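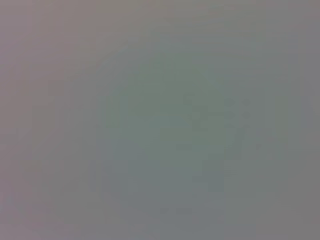 ## Julden Road Safety Office Lowers Speed Limit on Ross Avenue

JULDEN, April – The Julden Road Safety Office will lower the speed limit on Ross Avenue from 40 to 30 miles per hour between the Zivlow Bridge and Plerkora Street. The new limit takes effect at 6 a.m. on Saturday.

The change follows a review of 37 crashes reported on the avenue, most of them at the Plerkora Street intersection. Left turns onto Plerkora Street will be allowed only on a green arrow.

Drivers will receive written warnings for the first 90 days. After that period, regular fines will apply. School buses and city transit will keep their present stops, and parking rules are unchanged.

Notices have been mailed to 2000 households near the avenue. Residents who did not receive one may pick up a copy at the office's front desk during business hours.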